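Interior doors sticking in August, anyone?
Posted September 2018

gillport_dan
House is 1852, moved in last month. Bedroom door swells shut every time it rains. Do I plane it now or wait for winter 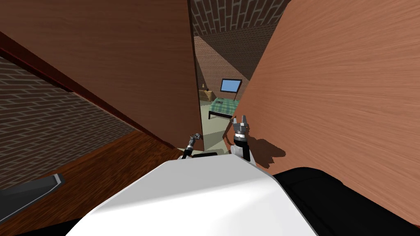

Also the landing floor creaks but one thing at a time.

lavoie22
Wait. Plane it now and you get a gap in January. Did mine too early, 2 doors, regret both.

gillport_dan
Cant wait, my kid got stuck in there. Was quoted about 200 to rehang it

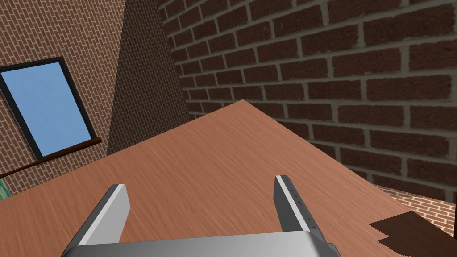

Katalin Lengyel
Disagree with lavoie. Check the hinge screws first, top one is usualy loose. Longer screws, ten minutes.

lavoie22
Fine but still no planing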